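Workshop > Guides > Grippers > Comparing finger pads

Comparing two sets of finger pads on a hand-held gripper

This guide covers a simple way of comparing two sets of finger pads on a hand-held gripper before you decide which to put on the arm. It assumes the gripper is already built, the camera is fixed in place and you can record and play back video from it. You don't need the arm for any of this.

We wrote it after swapping between the Kindel pads and the Tkachenko pads several times and finding that we could never agree afterwards which had been better. The method below is slow but it gives you something to look at when the argument starts again.

What you need

- the hand-held gripper with its camera
- both sets of pads, with their screws
- a screwdriver that fits properly
- a cloth and a little washing-up liquid
- a ruler marked in millimetres
- masking tape and a pencil
- a table you can leave alone for an afternoon
- a few ordinary objects, including at least one thin and flexible thing and one smooth hard thing

Choose the objects first and keep to them. If you add a new one halfway through, it has to be done again with the first set of pads, and by then you will have taken them off.

Fitting the first set

Wipe the pads with the cloth and a drop of washing-up liquid, then rinse and dry them. New pads often have a film on them from the mould or from handling, and it makes the first dozen grasps look worse than they should.

Put the screws in by hand before you tighten any of them. If you tighten one fully and then start the next, the pad will sit at a slight angle and you won't notice until you close the gripper on something thin. When all are started, go round twice, a little at a time.

Now close the gripper slowly with nothing in it and hold it up against a window. You should see no light between the faces, or an even line along the whole length. If the line is wider at one end, slacken the screws and start again. On the Kindel set we had to do this more than once, and on the Tkachenko set the faces met first time. Write that sort of thing down as well. A pad that is awkward to fit will be awkward every time you change it.

Setting the table

Mark a start place for each object with masking tape and write its name on the tape. Mark the place where it is to be put down too. Keep the light the same for both sets of pads. If you rely on daylight, do both in one session, and accept that you may have to wait for a cloud to pass.

Before recording anything, take a test frame and look at it on a proper screen. The screen on the recorder is too small to judge by.

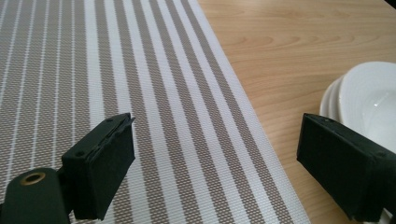 The main thing to check in a test frame is that both pads can be seen and that you can see what lies between them. When an object goes missing in the recording, it is nearly always behind a finger. Dark pads over a pale table are easy to pick out, and a striped placemat is a useful surface to work on, as the bands give you straight lines to judge the angle of the gripper by. Look as well at what the fingers hide. With the gripper held like this, the right finger covers the lower part of the stack of white dishes, so anything the pad did down there would be lost from view. Come in from the other side for objects like that, or turn your wrist, and note on the sheet which you did. The gap between the pads should stay clear from the moment you approach until the moment you close.

Doing the grasps

Work through the objects in the same order each time. For each one:

1. Start with the gripper fully open at a resting point marked on the table.
2. Move in at an even speed and stop with the pads either side of the object.
3. Close until the object is held, then stop squeezing.
4. Lift to a hand's height above the table.
5. Hold still while you say the name of the object aloud.
6. Put it down on its mark and open fully.
7. Go back to the resting point.

Saying the name aloud gives you a steady pause and also labels the sound track, which saves time later.

Give every attempt one of 2 marks on the sheet, a tick or a cross. A tick means the object was lifted, held and put down where it should be. A cross is anything else, including a slip that you rescued. We tried a five-point scale in September and gave it up. It took longer, and the middle scores meant different things depending on how tired the person was.

When you have finished, change the pads, repeat the window check and go through the whole list again. Do not be tempted to leave out the easy objects. Our Kindel pads failed on a flat-sided box that we had nearly dropped from the list.

Reading the results

We made 129 attempts with each set of pads. The Tkachenko set came out ahead, but the totals hid most of what was useful. On hard, smooth things there was little between them. Nearly all of the difference came from cloth and other thin items, where the Kindel pads tended to push the edge away before they closed on it.

Sort the crosses by object, then watch those recordings at half speed. Look for:

- the object turning as the pads touch it, which usually means one pad is arriving early
- the object sliding out during the lift, which points to the surface of the pad
- the pad folding or rolling at its tip, which points to a material that is too soft or a tip that is too long
- a good grasp that started from a bad approach, which is your fault and not the pad's

Attempts in the last group should be done again with both sets. We had 86 crosses before we took those out, and a good deal fewer afterwards.

Wear

Keep the pads after the test and look at the front faces under a lamp. Light scuffing does not matter and may even help a little. Tears at the screw holes do matter, and a pad with one should be thrown away. Measure the thickness near the tip with the ruler - callipers are better if you have them - and write it on the back of the sheet.

If you are ordering from Sernmont, note that their replacement screws are sold separately and are slightly shorter than the ones in the Deltorance kit. They will hold, but only just, and we have gone back to using the longer ones.

Filed under: Grippers and end tools, Bench tests

Contact the workshop | Copyright Deltorance 2019 | Back to top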